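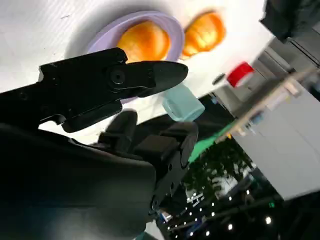

Why do my brioche buns go flat and wrinkly?

Posted by Grilton

Hi all, hoping someone can put me out of my misery. I've been making brioche buns since March and they look gorgeous going into the oven, then ten minutes after they come out the tops wrinkle up like a prune! I use strong white flour, 5 egg yolks, plenty of butter, and I prove them on top of the boiler overnight because the kitchen is freezing. Oven is an old fan one, set to 200. They taste fine, a bit yeasty maybe. My sister-in-law's are perfect and she won't share (typical). What am I doing wrong?

Last updated: March

Mukix

Overnight on a boiler is far too long, I'm afraid. A rich dough wants a slow first rise in the fridge, then shape it and give it a couple of hours somewhere only just warm. I did exactly what you're doing for ages and mine sank every time. Poke one gently before baking: if the dent creeps back slowly it's ready, and if it just stays there you've gone over.

I'd drop the oven to 170 as well. With a fan and all that egg the outside goes brown well before the middle is done, and then the top caves in as it cools. I do 600g of flour to a batch and mine get 18 minutes, then straight on to a wire rack. Don't leave them in the tin, they go soggy underneath. Oh, and brush the egg on twice, once after shaping and again just before they go in – lovely shine!

Skosis

Could be your yeast? Mine was out of date once and the whole lot went in the bin. I buy them from the shop now tbh

Enriquez

Agree with Mukix about the boiler. Get a cheap oven thermometer too, mine was running 20 degrees hot and I'd been blaming the flour for years.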